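Teaching an Arm to Stack by Driving It Around
Project report, spring term
Guadalupe Maldonado

Where this started

I signed up for the robotics project option in my program at Brernenport thinking I'd be writing clever motion code. I ended up spending most of the term steering a simulated arm with a game controller and getting sore thumbs (worth it!). The idea is that you don't write out the task for the robot. You do the task yourself by remote control, over and over, save everything, and train a small network to copy you.

My task was picking up a block and setting it on top of another block. Before this I had never used a simulator for anything except a flight game, so a lot of this report is me figuring out things that the people who wrote the software probably consider obvious.

Setup

I used Zavik, the simulator our department keeps on the lab machines. It comes with a seven-joint arm, a two-finger gripper, and a bunch of textures you can swap for the table and floor. The left stick moves the gripper forward, back and sideways, the right stick moves it up and down and twists the wrist, and the trigger opens and closes the fingers. One view is fixed across from the table and the other rides on the wrist, looking out past the fingers. The network gets both views plus the joint angles, and it has to predict the next little movement.

I wrote the recording script myself. It saves at 20 steps a second... or that was the plan. For the first week it was saving whenever the lab machine felt like it, because I had tied it to the display refresh, and the display slows down whenever you turn on nice shadows. All of those recordings went in the trash. If you try this, put the recording on its own timer and check the timestamps on day one.

Learning to drive

I was terrible at it. From the fixed view I couldn't judge depth at all, so I kept closing the fingers in front of the block or knocking it off the table with the back of the hand. The wrist view fixed most of that. I got into a habit of going to a spot above the block with the fingers wide open, stopping, checking the wrist view, and only then going down.

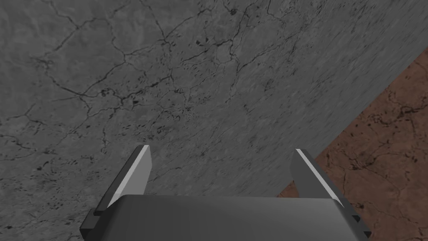
The stopping turned out to be a problem, which I didn't see until much later. My pauses were all different lengths. Sometimes I was lining things up and sometimes I was just drinking my coffee, and the network can't tell those apart! All it sees is an arm hovering in place and a person doing nothing, so it learns that hovering is a pretty good thing to do. My first trained version would fly over to the block beautifully and then sit there forever.

I ended up trimming the pauses with a filter. Any stretch where the gripper's commanded speed stayed at zero got cut down to 2 steps. I had to leave the stretches where the fingers were opening or closing alone, since the arm is standing still then too but something important is going on. My first filter forgot about that and chopped up every single grasp. Oops.

The recordings

The final set is 200 demonstrations. I did most of them in May, in batches of 40 because after that my driving got sloppy and I could see it in the data (wobbly paths, late releases). The longest one is 1341 steps, where I dropped the block, chased it to the corner of the table, and brought it back. I thought about deleting it and kept it in. I had a theory that seeing a recovery would help, and I still kind of believe that, but one example isn't enough for me to say so.

I changed the starting positions of both blocks every time, and I changed the table and floor textures every batch. The texture thing was a suggestion from the Segura tutorial I was following. I ignored it at first and recorded a whole batch on one plain table, and the version trained on that batch fell apart as soon as I loaded a different one. It reached for completely random places. So I went back and mixed them up.

Training

The network is small, with one image encoder shared between the two views and a few layers on top. I trained it overnight on the lab machine and came back on Saturday morning to look at it, like a kid checking presents. It predicts a short chunk of movements at a time instead of one step, which made the motion a lot smoother. With single steps the arm had a nervous shake that got worse the closer it came to the block.

How it did

Picking up the block works most of the time, as long as it starts somewhere near the middle of the table. Near the far edge it's shaky. I looked back through my recordings and I had hardly ever put a block out there, so I guess that one is on me.

Stacking is harder. The usual failure is letting go too early, with the block still hovering over the one below, so it lands crooked and slides off. I do the same thing when I'm tired, and I'm pretty sure the network picked it up from the end of my batches. I tried throwing out the last few demonstrations from each batch and retraining. The releases looked cleaner to me, but I didn't run enough trials to put a number on it.

What I'd do next

I'd like a second person to record some demonstrations. Everything in the set is my own style, including a weird little wrist twist I do before every grasp that I didn't know about until the robot started doing it.

There's also a real arm over at the Stestoncombe campus that students can book. I'd want to fix the early release before going anywhere near it, and I'd want a slower top speed on the left stick. The recording script and the pause filter are in the project folder, with a readme that covers the controller setup. If the trigger reads backwards on your machine, flip the sign in the settings file before you record anything.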